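Do calming collars for cats do anything?

My neighbour Haf Samuel swears by hers. She put a Bellis collar on her old tabby in January and says he stopped yowling at the back door inside a week. I like Haf, but I also know she started feeding him an hour earlier that same week, so you can guess where my money went.

It went on a collar anyway. Two of them, plus the Cadier plug-in, $102 all up. My cat Kodine has hated every visitor since we moved to Dimbridge and I was tired of apologising to the plumber.
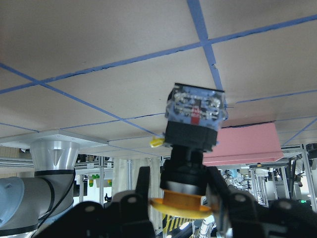 Four weeks in, Kodine still goes under the bed when the doorbell rings. The packet says "clinically tested", which tells you a test happened and leaves out how it went. I wrote to the company asking for the study and got a discount code. With most things you buy you can at least have a look at the workings – the push-button switch in the photo has a clear housing on top, and there are the terminal screws, plain as day. A collar gives you a strip of grey plastic and a smell of lavender.

Tanvir Mridha at the vet clinic was more generous than me. He reckons some cats respond and some don't, and he'd try a high shelf and a quiet room first. The shelf cost nothing, as I had the timber in the shed. She was up on it by 4 that afternoon.

I'm leaving the plug-in going until it runs dry, mostly out of stinginess. If your cat wore one and changed overnight, tell me what else changed in the house that week. Haf has already told me I'm wrong.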